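Grasp sim notebook, July
Wrist view render checks and the close-on-contact controller

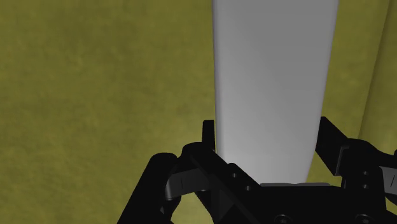 Wrist camera render, gray tapered bar on the mottled yellow mat, fingertips either side of the lower end.

Picked up where I left off before the break. Two things on the list: get the synthetic wrist views into the perception regression set, and find out why the closing controller stops early on tapered parts.

Perception first. The segmenter from the Harham branch was trained mostly on boxes and cylinders with printed labels on them. A plain gray bar with no markings gives it very little to hold on to, and it tends to follow the shading instead of the outline. On this part the lower half comes up lighter than the top, and the old weights split the face in two at the change in tone. The new weights keep it as one region. The mask still drops the dark rounded edge along the left side in most views, so the width estimate comes out narrow by a couple of millimetres. That matters later, see below.

Second problem is self-masking. The gripper is nearly all black and the links run together in the render, so the gripper mask has to come from the kinematic model and not from the pixels. I moved this into its own node. It takes joint state, projects the finger and palm meshes, dilates by 2 pixels and subtracts from the object mask. Works well except at the palm, where the projected edge and the rendered edge disagree slightly. I think the camera extrinsics in the Stikell config were never updated after the mount was changed in the model. Anathi Modise has the newer file and will push it tonight.

Ran 135 views through the pipeline with the new weights. Sorted the failures by hand. Most of them have the crease in the surface to the right of the part being picked up as an object edge. Seven views had the mask leaking across it onto the far strip. Tried raising the edge threshold and it fixed the leak but lost the right side of the bar on the paler poses. Put the threshold back. Better to randomize the surface more and retrain. The yellow texture is blotchy enough, but the crease is in the same place every time and the network has probably not seen enough others like it.

Controller. The symptom is that the close command returns success while one finger is still short of the part. The check in Zarkau's grasp library looks at total closing force and compares it to a single threshold. On a bar with parallel sides this is fine. On a taper, one pad touches on a corner first, the force climbs past the threshold, and the state machine moves on to lift. Logged both finger contacts separately and you can see it clearly in the traces.

Changes made:
Contact is now tracked per finger, and lift is blocked until both report.
If only one finger reports, the wrist shifts laterally toward the other side in small steps, up to 30 steps, then gives up and opens.
Timeout is its own return code. It used to come back as a generic failure and the planner would retry the same pose forever.
Pre-grasp opening is set from the mask width plus a margin. I doubled the margin until the missing left edge in the mask is sorted out.

The lateral shift has a bad side effect when the part is heavy. The bar gets dragged along with the wrist and the two contacts never even up. Lowering the step size helped a bit. Friction between the bar and the mat is also set too low in the sim, I am fairly sure, but I don't want to tune it to make the controller look good. Leaving it for now and noting it as a known issue.

Planner. The grasp sampler still treats the part as a rectangle, so it proposes a closing axis square to the centreline. With one side close to straight and the other slanting in, the better axis is tilted a few degrees. Wrote a quick fit that takes the two long mask borders as lines and uses the bisector as the approach direction. Takes over 30 ms per view in Python, too slow for the loop but okay for offline. Will port it if it holds up. When the top of the bar runs out of view the fit is still stable, as it only needs the sides.

Tooling notes, mostly for myself. The replay script now writes the mask, projected gripper and contact flags into one file per view, so you don't have to line up three folders by name. The Soltani viewer opens it directly. Old logs need the converter, which is in the tools folder with the other log scripts. Don't run it on the shared drive, it rewrites in place.

Left to do:
Pull the new extrinsics and rerun the palm edge comparison.
Retrain with random crease positions and a few more plain gray parts.
Add the drag case as a failing test so it doesn't get forgotten.
Check whether the left edge loss is a colour problem or a resolution problem. Rendering the same poses at double size should settle it.
Ask Anathi if the new return code breaks anything on the planner side.

Stopped at 5:40 pm. Batch is running overnight on the second machine, please don't reboot it.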